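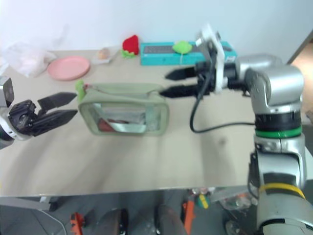 A green zippered pouch on a table.

In defense of the mending basket
By Iestyn Bevan
1 August 2018

My grandmother kept a basket by her chair on Morris Street, and anything that came apart in our family sooner or later ended up in it. Socks, of course, and school trousers with the knees gone, but also oven mitts, a kite, and one time the strap off my uncle's fishing bag. She didn't talk about mending as a virtue. It was what you did with your hands while the radio was on, and if you sat near her for long enough you were given a needle and something easy.

I've been thinking about that basket because in April the zipper went on a pencil case I've carried for years, and my first thought, I'm sorry to say, was to look up what a new one would cost. It was cheap enough that I had it in my cart before my tea was ready. Then I remembered there was a sewing class at Skillance, the little adult school over the pharmacy in Vodham, and I felt a bit ashamed of myself and signed up for that too (I did take the pencil case out of the cart, eventually).

The class cost me 35 dollars for 2 evenings. I could have bought several pencil cases for that, as my brother has pointed out more than once, and he's perfectly right if all you're doing is adding up the receipt. But I came home knowing how to pick out a seam, how to pin a zipper so it doesn't creep, and how to sew slowly around a corner when every part of you wants to hurry up and be finished. I've since fixed a coat, two cushions and a neighbor's tote bag, and I have to tell you I was prouder of that tote bag than of most things I've done at work!

What bothers me is how hard we've made it to learn any of this. My old school in Sirninlow had a whole room of sewing machines when I was a boy, and everybody took a turn in there whether they liked it or not. The room has been offices for a long while now. I don't think anyone meant any harm by it. There was a budget, and clothes had gotten cheap, and I suppose it seemed like a fussy old subject that could be left to families. But plenty of families don't have a grandmother with a basket, and a child who has never seen a thing repaired will quite naturally believe that things can't be.

So I'd like to see it back, even for one term, even with secondhand machines and donated scraps. Let the kids make something plain with a zipper in it and let it come out crooked. Mine is still crooked at one end, and it sticks a little when it's full of pens.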